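Prillstead Toy Block Works: Gallery

Home | About | Gallery | Visiting | Contact

These pages show the blocks we make at Prillstead and the places they pass through before they are boxed. We have kept the notes short. Sizes and prices are on the range page, and the colour chart can be sent by post on request.

The works occupies two ground-floor units on Landon Road. Sawing and sanding are done in the first unit, painting and packing in the second. In a normal week 4000 blocks go through the paint room. September is the busiest month, when the shops place their winter orders, and visits are not offered then.

The Hoani set is the oldest in the range and still sells best. It has 328 blocks in the full school size and comes with a canvas bag. The home size is smaller and goes out in a plain carton. Both use the same colours, so a school set can be topped up from home sets when pieces go missing.
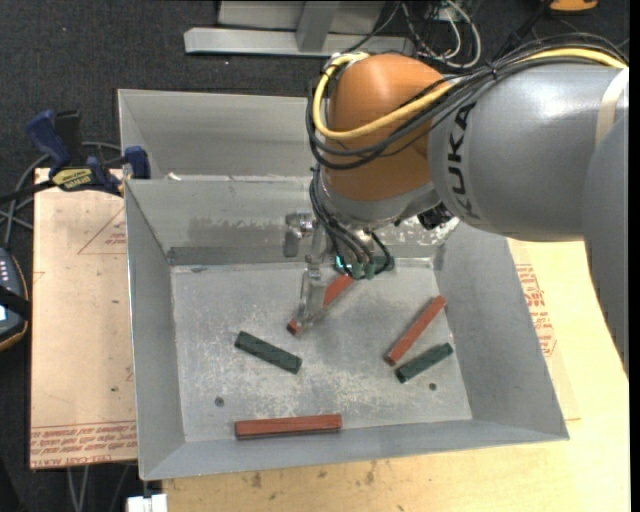

Red and dark green are the two colours most people ask for first. The red has been mixed to the same recipe for 3 years, after an earlier version was found to fade on sunny windowsills. Long and short blocks are kept in proportion so that a child can build a wall with staggered joints without running out of either. In the metal bin there are three long reds and two short greens, and the difference in length is easy to see where they lie near each other. The green looks almost black under some lights. Customers who want a brighter shade should ask for the leaf green, which is made to order.

The Demivska set was added for older children. It has longer pieces for bridges and towers, and a booklet with 2 building plans. The plans are printed at full size so that blocks can be laid straight on the page.

Care of the blocks is simple. Wipe them with a damp cloth and leave them to dry on a towel. Do not soak them or put them in a dishwasher. Small scratches can be rubbed down with fine sandpaper, and touch-up paint is sold in small tins.

Single blocks can be bought from the counter on Tuesday mornings, including seconds with slight marks in the paint. Seconds are sold by weight and colours cannot be chosen. Bring your own bag or box. Parking is at the rear of the building, through the second gate.

Gallery pictures may be used by stockists in their own shop pages. Please write to us first if you need a larger copy for print.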